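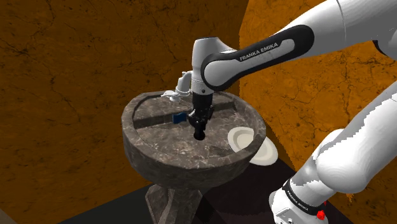

Buying your first arm: the questions I get asked most

Do I need to buy an arm before I start?

No, and I'd beg you not to! We spent our first stretch at Clusus entirely in simulation, with a Franka arm, a sink and a plate or two, and it told us loads about reach and mounting before we'd signed for anything. A marble pedestal sink is hardly what you'll have in your kitchen, but the bowl and the tap are the bits that matter – the wrist has to get down past the spout, and that's where cheap plans come unstuck.

What does the simulation side cost?

Our workstation came to £2295 and it's still going. The scenes were built by Svetozár Štěpánek (he does a few days a month for us), so budget for somebody's time as well as the box.

How long should I allow before ordering?

We gave it 35 working days and used 36, which I'm still quite smug about. If you want hardware on the bench by December, get your quotes in over the summer.

How many quotes?

I ask for three. Last time that meant Šindelář, Vutelus and a small outfit in Grurnville who'd forgotten to include the gripper. Check that line! Fingers, cables, the mounting plate and delivery can all be listed separately.

Is a simple two-finger gripper enough for sink work?

For planning, yes, start there. Plates are the awkward ones, especially when they're leaning on something, so try plenty of angles in simulation before you pay extra for fancy fingers.

Can I borrow your budget sheet?

Of course. Drop me a line through the contact page and tell me what you're hoping to pick up, and I'll send it over with my scribbles left in.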